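3.2 Collection of Demonstrations

All demonstrations in the Collex set were gathered by teleoperation on a single tabletop cell at the Rulwood site. An operator drove the arm with a hand controller while a recorder stored joint positions, gripper opening, and color video at a common clock. Teleoperation was preferred to hand guiding for two reasons. With hand guiding, the operator's arms enter the view and hide the objects for much of the motion, and the recorded joint torques include forces that will not be present when the learned policy runs. Teleoperation avoids both problems at the cost of slower motions and more pauses, a point we return to in Section 3.4.

The task family reported in this section is basket loading. A trial begins with a basket and a small group of produce-shaped objects on the table, and it ends when every object rests inside the basket and the gripper has been withdrawn. The family was split into 6 layouts, which differ in where the basket stands and on which side of it the objects are placed. For each layout, 50 accepted trials were kept, for a total of 300. Within a layout, the operator was free to move each object by up to one hand width and to turn it to any angle before the trial began. The order of picking was left open. Early recordings with a fixed order gave policies that ignored an object if the one expected before it was missing, and these recordings were dropped from the set.

Objects were chosen to call for different grasps. A round object can be taken from almost any direction but rolls if the fingers close off center. A long object has to be held across its short axis, so the wrist must turn to match its heading. Leafy objects are the hardest of the group: the outline changes strongly with viewpoint, the part in the gripper is often hidden by the fingers, and whatever extends past the fingers has to be cleared over the rim of the basket. Figure 3 gives a view from the head camera with the leafy object in the gripper. 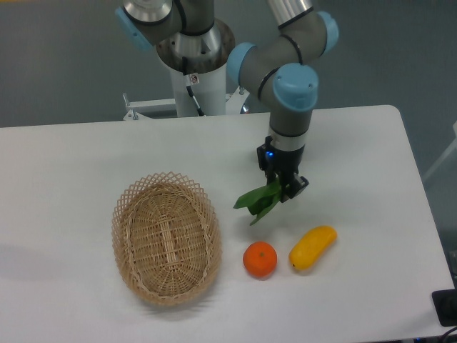

Figure 3. Basket loading, head camera view. The green leafy object is held above the table; the orange and yellow fruits lie to the right of the empty basket.

The head camera is the main input to the policy. Its view takes in the basket and the objects together, which matters for the transfer phase, when the policy must relate the held object to the rim. It is less useful in the last part of the approach, where the gripper can cover the object it is about to close on. We did not crop or mask the background before training. In a small check on one layout, masking everything outside the table gave no gain on the home cell and made the policy more sensitive to errors in the mask itself.

Each trial was labeled after recording with the Yurchenko annotation tool. Labels mark the start and end of three phases per object - approach, transfer, and release - together with an object tag. The phase boundaries are defined by gripper events where possible. Approach ends at the first frame in which the gripper opening stops changing under load, and release begins at the first commanded opening over the basket. Frames before the first motion command were trimmed, as were frames after the arm came back to its rest pose. Pauses inside a trial were kept, but their frames were given a lower weight in training.

A trial was rejected if an object left the table, if the basket was pushed far enough to change the layout, or if the video and joint streams drifted apart. Failed grasps alone were not grounds for rejection. When the operator missed an object and tried again without outside help, the full sequence was kept and the second attempt was labeled as a recovery. Policies trained without these sequences tended to close on nothing and carry on to the basket, a failure also seen in our earlier work on the Proltby bin-picking data.

The 6 layouts were divided by layout and never by trial, so that no basket position seen in training appears in the test portion. Splitting by trial gave higher scores during development, but the scores did not carry over when the basket was moved. Results for both splits are listed in Section 4.1, with the layout split used for all comparisons between methods.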